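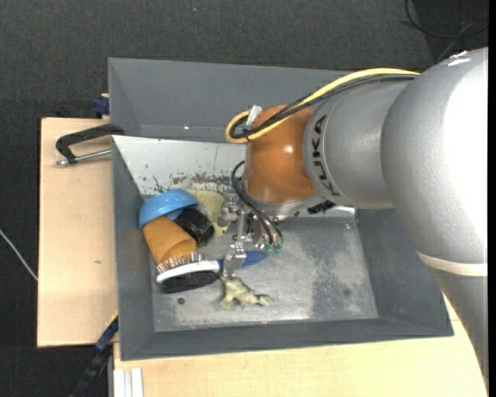
**Politics & Statehouse** | By the Heltley desk | Fri 5 February

I have a confession to make about the recount in Heltley County. I drove up there in December expecting to be bored, and I packed accordingly: two paperbacks, a crossword book, a bag of clementines. I didn't open either paperback.

If you missed it (and if you live outside the county, you probably did), the whole thing was over a ballot measure called Question 4. It asked voters whether Heltley should pull out of the Sandu Valley water district and run its own system. When the first tally came in, the "leave" side was ahead by 11 votes. The losing campaign filed for a recount before lunch the next day, and the winning campaign filed a lawsuit to stop it before dinner.

I've covered statehouse politics for a long time, and I can tell you that a court fight over water pipes doesn't usually fill a room. This one did! The hearing was in the old county courthouse, the one with the radiators that bang, and people were standing along the back wall in their coats. I ended up squeezed between a dairy farmer and a woman knitting something enormous and green. Both of them knew the state election code better than I did.

The argument itself was pretty narrow. Under state law, you can ask for a hand recount if the margin is under half a percent, and 11 votes obviously is. But the "leave" campaign said the request had to be signed by a registered voter from each precinct, and the one from Edia Township was signed by a man who had moved across the county line in the fall. Did that sink the whole petition, or only the part about Edia? That was the question, and three lawyers spent most of a day on it.

I'll spare you the footnotes. The judge ruled from the bench at ten to five - the recount could go ahead everywhere, Edia included, on the grounds that the rule was there to prove local interest and there was plainly plenty of that. The knitting woman said "well, good" out loud and got a look from the bailiff.

So then they counted. The mail ballots alone came to more than 3000, and they went through them in the gym at Erkora Middle School, in pairs, one person reading and one person marking. I sat in the bleachers and ate my clementines. It's slow work and very quiet, and every so often somebody raises a hand and a lawyer from each side walks over to squint at an oval.

The ovals are where it gets interesting. One voter had filled in both choices and written "sorry" next to the first. Another had drawn a neat little faucet. Do you count the faucet? (They didn't.) A batch of 970 ballots from Erkora had to be gone over twice when the two tally sheets disagreed by a single vote, and that one vote took up the better part of a Thursday morning.

When it was all added up, "leave" still won, with its lead down to four. The losing side has until the end of next week to appeal, and when I called their office they said they were "looking at everything," which in my experience can mean a lawsuit or a nap.

Meanwhile the county commission has to act as if the result will stand. They've started talks with the Sandu Valley district over who owns the pump station on the Edia side, and those are not going well. The district says it paid for the building. The county says it owns the land underneath. There's a public meeting on it at the courthouse annex, with comments capped at two minutes a person, and the sign-up sheet was already onto a second page when I stopped in.

I'm going back up for it, and I'm leaving the paperbacks at home. If you have a water bill from the old district with the new surcharge on it, bring it along, as the commissioners have asked to see some. Parking behind the annex is free after five.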